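Dating a timber trackway from a peat section - radiocarbon, tree rings, or both?

Posted in: Archaeology and early history > Methods and dating

vumden_reader

I am writing up a small local study of the wetland east of Vellarham, where a stretch of timber trackway was recorded in a drainage cut some decades ago. The only published account is a short note which gives a single radiocarbon result on one of the planks: 2337 BP. The note does not say which part of the timber was sampled, whether the bark edge was present, or which species the plank was. It does say that the surviving timbers were kept in a wet store afterwards, and I have confirmed that six of them are still there.

The note converts the result to a calendar date by subtracting 1950 and puts the track at 387 BC. A later regional summary repeats this as "built in 387 BC", without any qualification. A third source places the same track "between 600 and 500 BC" on the grounds that the peat layer below it matches one at Wostitz.

My points of difficulty are as follows. Is the subtraction acceptable at all? Can the two dates be reconciled? And if the museum allowed one further test, should I ask for more radiocarbon or for a tree-ring measurement? I have a history background and no laboratory training, so please assume little.

There is no budget to speak of. The museum would probably agree to one destructive sample.

Vasconcelos

The subtraction is not acceptable. A figure in years BP is a measure of the carbon-14 remaining in the sample, expressed on a conventional scale with its zero at 1950. It is not a count of calendar years. The amount of carbon-14 in the atmosphere has varied over time, so the laboratory figure has to be passed through a calibration curve, and what comes out is a range, sometimes two or three separate ranges with different probabilities attached.

Before calibrating you need the error term. You quote 2337 with nothing after it. The original laboratory certificate will have a plus-or-minus value, and an older measurement could easily carry an error of 75 years or more at one standard deviation. Write to the museum and ask for the laboratory code. With the code you can usually find the date list in which the result was first published, and that should give the error, the material and any pretreatment. If the error cannot be found, the result should be treated as a rough guide only.

Be warned about the part of the curve you are in. For much of the earlier first millennium BC, from about 800 to 400 BC, the curve is nearly flat. Samples of quite different true age in that period give almost the same radiocarbon figure. Your result sits a little below the main flat stretch, but with a large error the calibrated range will run back into it. That partly answers your second point. The two published dates look like a contradiction because both are stated too tightly.

Then there is the age of the wood itself. Radiocarbon dates the growth of the rings in the sample, and the felling of the tree comes later. If the sample came from near the centre of a slow-grown oak, the result may be a century or two older than the track. If it came from the outermost rings the offset is small. The note does not say, so you must allow for it. Reuse is a further possibility. Planks with holes or joints that serve no purpose in the track were quite often taken from something else first.

On the choice of test, I would look at the timbers before asking for anything. Tree-ring dating needs a suitable species (in practice oak, for most of the region), a long enough run of rings, and a reference chronology covering the place and period. Fifty rings is about the least anyone will try, and eighty or more is much better. Look at the end of the plank, where the rings are seen in cross-section. The lines on the broad face are the same rings cut lengthways, and they are of little use for counting. On a plank cut tangentially, one visible ring may spread over several centimetres of the face while the end shows only a few rings in total.

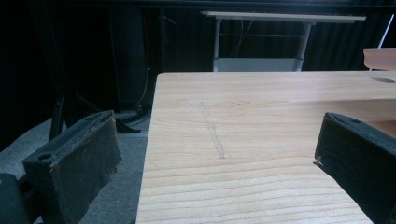 Fine, wavy grain lines on the face of a pale board.

A radially split plank is the best case, as it runs from near the centre of the trunk towards the bark and holds the longest sequence. Most prehistoric oak planks were split radially, so your chances are fair. Note also whether any sapwood survives. With full sapwood and the bark edge you may get the year of felling, sometimes the season. With partial sapwood you get a range of a few decades. With heartwood only, you get a date after which the tree was felled and nothing closer.

If the timbers turn out to be alder, birch or ash, put tree rings aside and ask for radiocarbon on the outer rings of a small roundwood peg, which has very little age of its own.

peatcut

387 BC is fine for a general readership in my opinion. Everybody rounds these things off. If you put "fourth century BC" you will be near enough and the local society will not complain.

I would not trust the Wostitz match though. Peat grows at different rates in different hollows, and the same dark band can form at two places centuries apart.

wetstore_notes

I disagree with the post above on the first point. "Fourth century BC" still claims more than one uncalibrated result without an error can carry. "Probably mid first millennium BC, on a single radiocarbon measurement of uncertain sample position" is longer, but it can be defended. Agreed on the peat. Unless both layers have been dated in their own right, the match is a comparison of colour and depth.

One thing to add to the long reply. There is a method which combines the two tests, called wiggle-match dating. A single slice across the rings is taken, and several small samples are cut from it at known ring intervals. As the number of years between the samples is known, the set can be fitted to the shape of the curve far more closely than one sample could be. It works well even where the curve is awkward, and it can be done on sequences too short for ordinary tree-ring dating. It costs more, since each sample is a separate measurement, but it counts as one destructive sample from the museum's point of view.

Practical matters:

Ask how the timbers have been kept. Plain water is harmless. Polyethylene glycol is made from petroleum, contains no carbon-14, and makes a sample appear too old unless it is fully removed. Some early treatments used sugar or plant resins, which push the result the other way. The laboratory must be told.

Ask for the species to be identified from a thin section first. This takes a sliver of wood and a microscope.

Ask whether anyone measured the rings at the time of recording. Measurements were sometimes taken and left in a drawer because no chronology then reached back far enough. If a paper record exists, it can be run against modern chronologies without cutting anything.

vumden_reader

Thank you. The museum has replied to say there is a laboratory code, and the error is 75 years. They also have a drawing with "oak?" written beside two of the planks and a ring count for one, though no widths. Treatment is given as water only. I shall ask for the species identification first and go on from there.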